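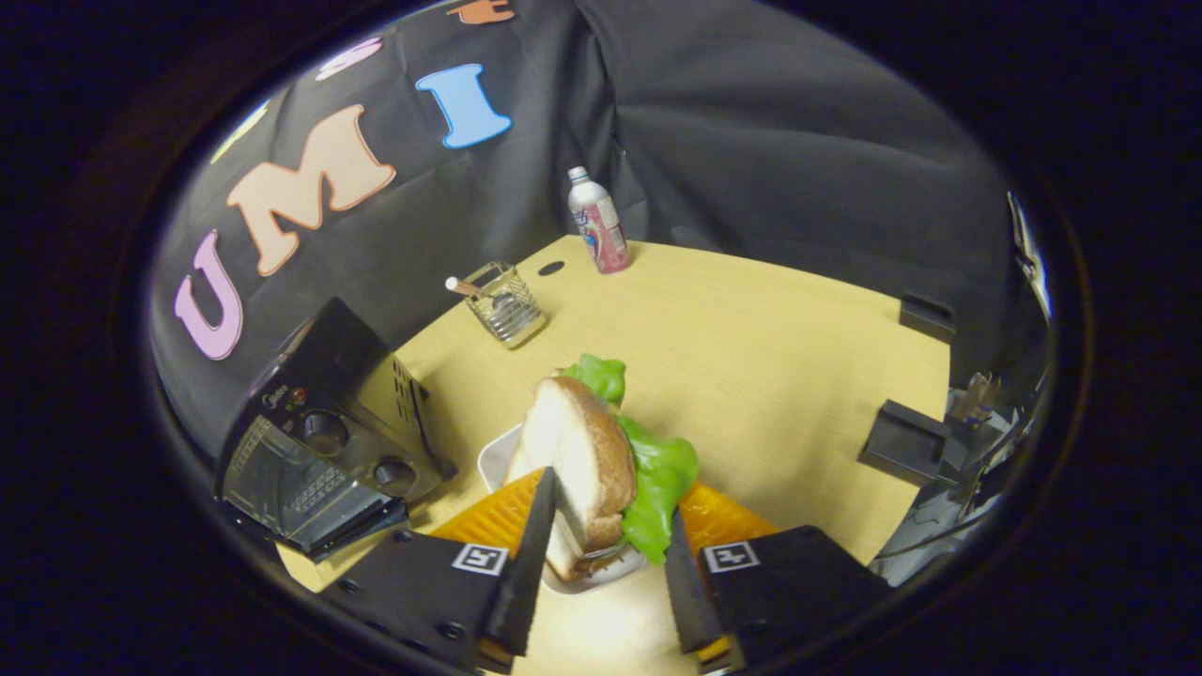 Equipment Review: Vukport Hand-Held Gripper Kit
Prepared for members of the Zillwood Shared Workshop
Reviewer: Afia Bonsu
Saturday, March 6, 2021

Purpose of this review

The workshop purchased one Vukport kit in September for the members' robotics bench. Several groups have since asked whether a second unit should be ordered. This review covers assembly, handling and upkeep, and ends with a recommendation on that request.

What is supplied

The kit arrives unassembled. It contains the handle and trigger, the linkage, 2 fingers, a set of soft pads, a camera mount and a sheet of printed markers. The camera is not included. The price paid was $516 before shipping. Members comparing it with the Irnatau gripper should note that the Irnatau is sold assembled and costs $975, with its camera fitted.

Assembly

Two members built the unit over a single evening. The printed guide is adequate up to the linkage, at which point the drawings become too small to follow and the screw lengths are given incorrectly. The longer screws belong at the trigger pivot. If they are used at the finger roots, the heads rub against the housing and the fingers close unevenly. We have written the correction into the workshop copy of the guide.

The marker squares are adhesive and must be placed flat on the face of each finger. A square applied with a bubble under it cannot be repositioned cleanly. The supplied sheet has spares, and builders should expect to use at least one.

Handling

The tool was tested on ordinary household objects, with particular attention to food. Soft items are a fair test of a gripper because too much force is immediately obvious. The ribbed orange-and-yellow pads are the best part of the kit. A sandwich with a good deal of lettuce in it can be pinched upright between them, and the trigger has enough travel to allow the operator to ease off before the bread is crushed. Glassware requires more care. Ribbed tumblers suit the pads well, while smooth ones should be approached low on the side.

The tapered fingertips are useful for reaching the edge of a shallow plate. They are less suited to round knobs, such as those on a toaster oven, where the operator must turn the whole wrist and the grip tends to slide.

The handle is comfortable for short sessions. Members with smaller hands reported fatigue after about half an hour, and the trigger spring cannot be adjusted.

Upkeep

The pads lift off for washing and should be cleaned after any work with food. Crumbs collect in the ribs - a soft toothbrush removes them. The finger screws loosen with use and should be checked before each session. Replacement pads are available from Au, although delivery to us has been slow.

Recommendation

The Vukport kit is suitable for members who are willing to build and maintain their own tool. The pads and finger shape are well designed. The guide is poor, and the fixed spring is a real shortcoming at this price. A second unit is recommended, provided that spare pads are ordered at the same time.

Members wishing to use the present unit should reserve it through the bench calendar and return it with both pads attached.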